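Prorkham: Frequently Asked Questions
Last updated 31st May

Thank you for all the letters and emails since we put the first write-up online! We have tried to gather the questions that come up most often, and if yours is missing, please write to us at the Rastach group and we will do our best to get to it.

What is Prorkham, in plain terms?

Prorkham is a way of teaching a pair of robot arms to tidy small, light things into cups and glasses by learning from demonstrations. The part that is new (or at least new to us) is how we treat the moments when a person corrects themselves. Anyone who has picked a flat little piece of paper off a table knows you often miss the edge, back off an inch and come in again. Most training pipelines either throw those fumbles away or treat them the same as everything else. We mark them, and the policy learns from the recovery separately from the approach.

Why such small things, and why cups?

We wanted a task that anybody can understand at a glance and that is still a real nuisance for a two-fingered gripper. Thin things lie flat, clear cups are hard for cameras to judge, and the fingers have to get close to the rim without nudging it. It also resets quickly, which matters a great deal when you are going to do it all afternoon. You tip out the cup, spread things around a bit and start over.

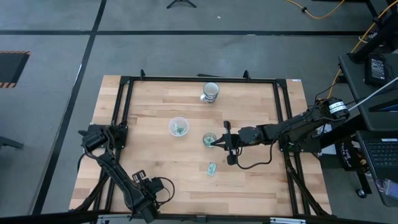
Aigars Vītola wrote in to ask whether we were simply measuring how patient the operators were. A careful person makes fewer mistakes, he pointed out, so wouldn't the recovery data come almost entirely from the clumsy ones?

It's a fair worry, and we had it too. Our 11 operators did differ quite a lot in how often they had to try again. So we balance the recovery segments by operator before training, which keeps any one person's habits from taking over. We also ran a version without the balancing, and the policy picked up one operator's slightly odd way of coming in sideways, which we were sorry to lose in a way, but it did not travel well to other cups.

How much data did you collect?

The set used in the current write-up has 335 demonstrations, all of them with both arms. We call this set Karimi, and we expect to add to it in July. Before that we had a smaller pilot set that we no longer train on, mainly for the dull reason that the clocks on two of the recording streams had drifted apart and we never fully trusted the repair.

Do you really need cameras on the wrists?

For this task, we think so. A view of the whole table is wonderful for deciding which thing to go after next, and it tells each arm where its partner is. It is much less help in the last little stretch, when the fingers are nearly closed and the question is whether there is paper between them or only wood. 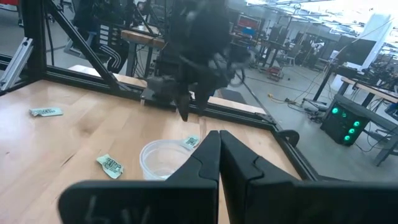

We did try training with the wrist views switched off, and the arms still moved to sensible places – they just closed too early, over and over, and then carried nothing very carefully to the cup. With the wrist views back in, the early closing mostly went away, and what was left of it was the kind of miss the recovery data is meant to handle.

Does a blurry picture spoil a demonstration?

Happily, no. Arms move, and a camera riding on one of them will blur from time to time. We used to filter out the softer stretches and found that we were cutting away a good deal of the fast travel between one pickup and the next, so the policy became hesitant in exactly those places. These days we leave them in and let the training sort it out. The only recordings we remove are those where a stream drops out altogether.
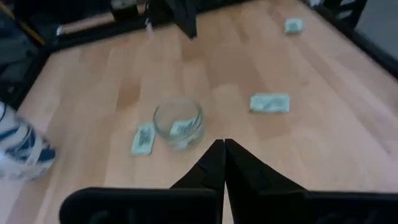

Can I try the method on a different robot?

Please do! Nothing in the labeling depends on our particular arms. You need a gripper that reports how far open it is and a demonstration long enough to include some honest fumbling. Our friends at Grarurden have been running it with a single arm and a different cup, and they tell us the marking step took them an afternoon to set up. Their notes will be linked from this page when they are ready.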